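Participants wanted: handover partners for the Humura robot, Drurnden lab

In January our robot squeezed too hard. It was passing a snack can to one of our own staff, the grip force reading froze at its last value, and the fingers kept closing until Ruairi Cairns hit the stop button. He had a sore thumb and a bruise, and he was back at the table the next morning. We stopped all sessions with people the same day and spent the next weeks finding out why.

The cause was a worn connector at the wrist. When the signal dropped, the software carried on with the old number as if it were fresh. We've replaced the connector and changed the code so that a stale reading opens the hand right away. Then we ran 4,000 handovers into a padded dummy hand, pulling the signal on purpose in 800 of them. The hand let go every time, and we were very happy to see it!
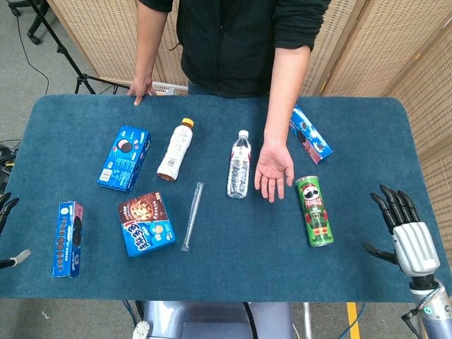 Now we need people again, and we'd love to have some who have never met a robot. Staff get used to it. They know when it's going to move and they hold their hands just so, and a fault like January's can hide behind that for a long time. We want folks who reach early, change their minds, look away or talk with their hands.

We have 39 places. A session lasts 90 minutes with a break in the middle. You'll stand at a table across from the robot, hold out a hand, take things from it and give things back. Mostly it's groceries. One of us stands beside you with a stop button the whole time and you get your own as well. Press it whenever you like, you'll still be paid in full.

You should be 18 or over and comfortable on your feet. Please tell us if you have a hand or wrist injury, or a pacemaker or other implant. Short sleeves or sleeves that push up, no rings or bracelets. Left-handers very welcome, we never get enough of you.

Pay is $45 per session plus parking. The full January incident report comes with your sign-up form, so please read it before you decide, and bring us your questions.

Sign up at the Jestov front desk or ask for Morag Sutherland, who runs the schedule. Sessions start as soon as the first places are filled.

Posted February 7, 2022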